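Cleltwood Gulla Practice Football

The Gulla is our everyday practice ball, and we love it! It has a tacky composite cover, deep laces and a bladder that holds its shape through a long season of throws. Receivers like the grip, and kickers tell us it comes off the foot clean — even in a wet April.

Official size. Ships flat with a needle. Item 1457. Team packs of 10 come with a mesh bag. 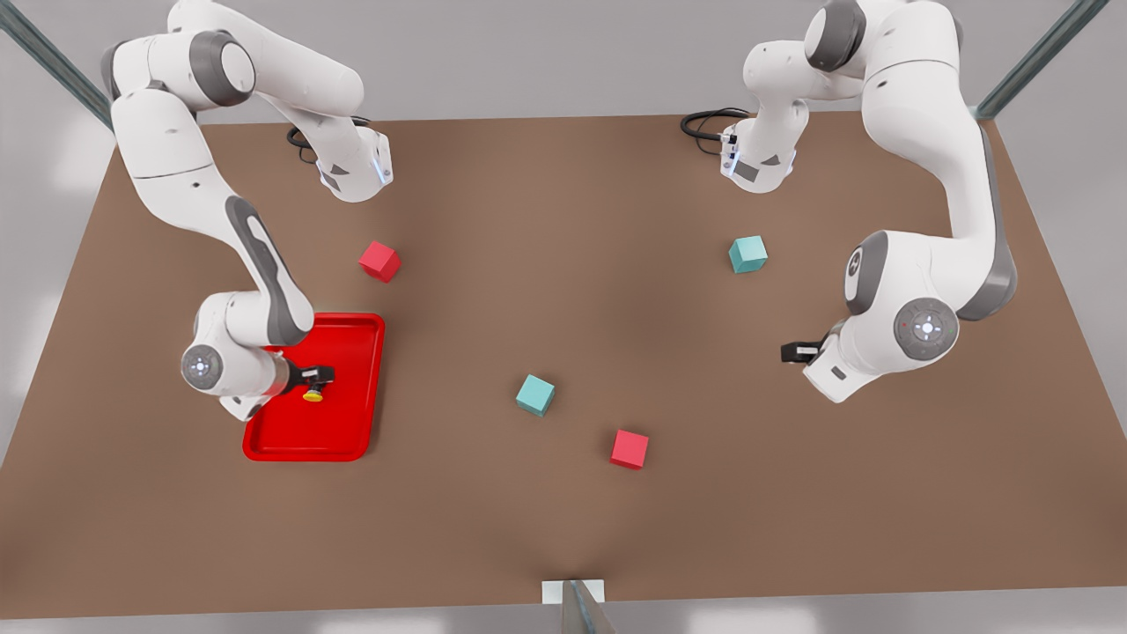 Route work is where the Gulla really shines. Snædís Oddsson runs 17 different patterns with her receivers, and she lays them out on a table first. Two red cubes and two teal ones, like those on the brown tabletop, are plenty for a pair of receivers and the corners covering them.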